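From: Tegan Donnelly
To: zakcombe-walkers
Subject: Re: [zakcombe-walkers] Lunch stop and route for the ridge walk

Norbert Ďurica wrote:
> Hello all,
>
> Two questions about the March walk. First, is the route still the old
> one over the ridge, or are we taking the lower path past the Kováčik
> farm? Viera says the lower path was flooded last month. Second, what
> are people doing about food? The inn at Dastholm was closed the last
> time I went by and I don't want to carry a stove if we don't need one.
>
> I can take 2 people in my car from the station.
>
> Norbert

Norbert, thanks for writing. I've had the same questions from Vojtěch and from a couple of new members, so I'm answering on the list.

The route is the ridge. I walked the lower path last week as far as the second footbridge and turned back. The bridge itself is sound, but the ground on the far side is soft for a long stretch and there is no good way around it without climbing the Kováčik fence, and we have promised not to do that. The ridge adds some climbing early on. After the trig point it is level or downhill all the way to Dastholm. The total comes to 17 kilometers by my map. The high point is 1,807 feet, and it will be windy up there even if it is calm in town.

We start from the station parking lot at 8:30 in the morning. The train gets in at 8:12. Please don't cut it close, as the bus back from Dastholm runs every two hours in the afternoon and I would like us all on the 4:20. If you miss that one, the next is at 6:20 and it will be dark for the last part of the wait.

The inn is still closed. There was a note on the door about new owners, with no opening date. The shop next to it sells milk, newspapers and not much else. So it is packed lunches this time, and you can leave the stove at home.

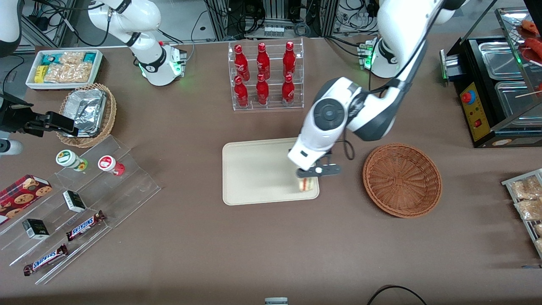 The lunch stop will be at the stone shelter below the trig point. It has a roof and three walls, and the open side faces away from the usual wind. We should be there a little after noon. A sandwich in clear plastic like the one in the photo is fine for this, and it keeps better if it goes near the top of the pack with nothing heavy on it. Bring your own drinks too. The spring behind the shelter was running when Miloslav went up in the fall, but he didn't drink from it and I wouldn't either. There are no trash cans on the ridge, so all wrappers come down with us.

On cars: Norbert has two seats from the station, as he says above, and Viera has offered to drive anyone who lives on the north side of Zakcombe. Write to them directly. If you are leaving a car at the Dastholm end, use the lot behind the church and not the turnout by the cattle gate. The farmer needs that gate for his trailer.

On maps: the new Sikisico sheet shows the ridge path correctly, but it still has the old footbridge in the wrong place. If you have the earlier printing, the contour lines are fine and the path between the trig point and the quarry is missing altogether. I will have spare photocopies of that section. Miloslav is bringing the first aid kit and will walk at the back. I'll be in front, and I'll stop at every gate until he is in sight.

Boots, please. We had one person in running shoes last time and the descent to the quarry was slow for everybody. Poles are useful on that stretch if you own a pair. Dogs are welcome on a leash as far as the trig point and beyond it too, but there will be sheep in the last two fields and the leash has to stay on the whole way.

Vojtěch asked if the path repair fund is still open. It is. The target is 3,000 and we are a bit more than halfway. You can give cash to Viera on the day or wait for the spring meeting.

If the forecast is bad I will post here by 7 in the evening the night before. If you see nothing from me, the walk is on.

Tegan

--
zakcombe-walkers mailing list
To leave the list, reply to any message with "unsubscribe" in the subject line.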